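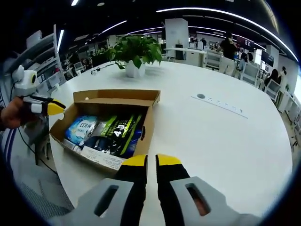

Home | Projects | Gallery | Rules & Checklists | Contact

Gripper work, house rules in pictures

Quick page, meant to do this in November and it slid. People keep asking what our rules are for recording with the hand-held grippers, so this is the list we actualy use, next to the gallery. One picture up so far, more when I get to it. The long version is the Rakura handbook (138 numbered rules, nobody on shift reads it standing up). This is the short one.

Applies to box packing and unpacking, table work, shelf work. Both sites, Trullano and Hultby. Vainio has its own sheet for the kitchen jobs, don't mix them.

Box work on the round table. Two grippers, one per hand, open carton, mixed packaged goods. Yellow tips on the fingers. Keep both tips where they can be seen when you go in for an item. If one hand is only waiting, it waits near the box, not down in your lap.

Carton rules. Flaps open before you start recording, and they stay how they are. No tearing a flap off halfway through. If one flops into the way, push it back with the gripper and keep going, that counts as part of the task. Fingers of your real hand stay out of the box. Always. A session where somebody reaches in bare-handed gets marked and goes in the reject folder, no arguing.

Goods. Mixed sizes on purpose. A bag, a tube, something flat, something that slides. Nothing leaking, nothing glass, nothing past its date. Paper leaflets and labels can stay in the carton, they're a pain to pick up and we want that in the recordings. No shipping labels with a home address though. Check before, not after.

Start and stop. Tips closed, hold still, open, begin. Same at the end. Sounds fussy, but we threw out 40 sessions at Hultby because the start was mush and nobody could line up left and right.

Speed. Normal. Slower than you'd pack at home, faster than a demo for visitors. If you drop something leave it a beat, then pick it up with the gripper. Drops are fine! Don't restart over a drop. Do restart if the item goes on the floor.

Cables. Trailing cable goes behind the wrist and off the near side of the table. Never across the box. If it snags, stop, fix, new session. Don't yank, the connector on the left unit is the expensive one.

Table. Whatever normally lives on it can stay, plants included, as long as it's out of reach of the elbow. Table power strip is for chargers, nothing plugged in on the side you're working. Drinks on a different table.

Other people. This is the one we get asked about most. Open office means coworkers end up in the background, so the rule is:

- Sign on the stand before the first session, sign down after the last one
- Anybody who could be in view gets told, and gets told where to sit if they'd rather not be
- Somebody says no later, the session gets pulled. Same day, no reason needed
- Screens with work on them turned away or locked
- Faces get blurred before anything leaves the building, and a second person checks the blur

We don't record badges, mail or phone screens. If you notice one afterward write the session number down and tell the desk.

Breaks. 18 minutes on, then put the grippers down and shake your hands out. Seriously. The squeeze is light but it adds up and the thumb goes first. Long sleeves OK as long as the cuff doesn't drop over the jaw.

Cleaning. Wipe the paddles and tips between cartons. Dry cloth, then the damp one, then dry again. No alcohol on the lens, ever. Check the tips for wear while you're at it, a tip with a chewed edge gets swapped and the swap goes in the log with the time.

Logging. One line per session: site, table, carton number, left unit, right unit, anything odd. "Fine" is not a log entry. We went over 1,775 lines this fall and too many of them just said fine, which is no help when your trying to work out why the left side drifts after lunch.

Who can sign off. Anybody trained on that table, except the person who did the recording. Short-staffed, it waits till the next shift.

Still arguing about: gloves (yes at Trullano, no at Hultby, needs settling) and whether the carton should be turned between sessions or left as is. For now turn it a quarter and write it down.

Shelf work and bin sorting pictures go up next, same rules plus the step stool one.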